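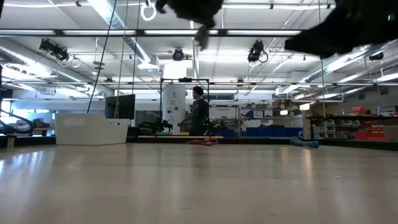
Glare is the first complaint Filippos Konstantinidis hears about glossy tabletops, and he has stopped arguing with it. He specifies furniture and lighting for technical workrooms at Griltton, and most of his current work involves high rooms with long fluorescent panels overhead.

"A gloss finish on light wood returns the panel as a streak," he said. "You move your head and the streak moves with you. On a matte top you get a pale patch and it stays put."

His usual target at the work surface is 415 lux. Clients often ask for more. He measures at table height with the meter flat, at both ends and in the middle, and will not take a reading from the floor.

Asked whether he would replace a glossy top, Konstantinidis said he would turn it first. "Long side parallel to the panels or across them. Try both before spending money. It takes two people and a morning." A satin recoat comes next. He allows 3 days for curing before anything heavy goes back on the surface.

Ama Ofori handles the overhead work at the same firm: rails, ducts, cable drops. Her view is that ducts get the space they need and everything else is fitted to what is left.

"Air goes in first. You can bend a rail run on a drawing. A big duct already has its bends and you pay for each one."

She prefers two levels of rail in a tall room. The upper one holds equipment that is set once and left alone. The lower one is for whatever gets adjusted, and it should be reachable from a platform ladder. Cables are coiled and tied at the device, with the slack kept off the rail itself. Cords that hang free are logged by position, and any cord without an entry comes down at the next inspection.

"People leave a rope up for a job in May and it is still there the next May," she said. "I cut it down if I can't find an owner."

On floor storage the two disagree. Ofori wants bins on shelving. Konstantinidis accepts a plastic bin on the floor if it has a cutout handle and stays out of the walkway. The current Griltton specification follows Ofori.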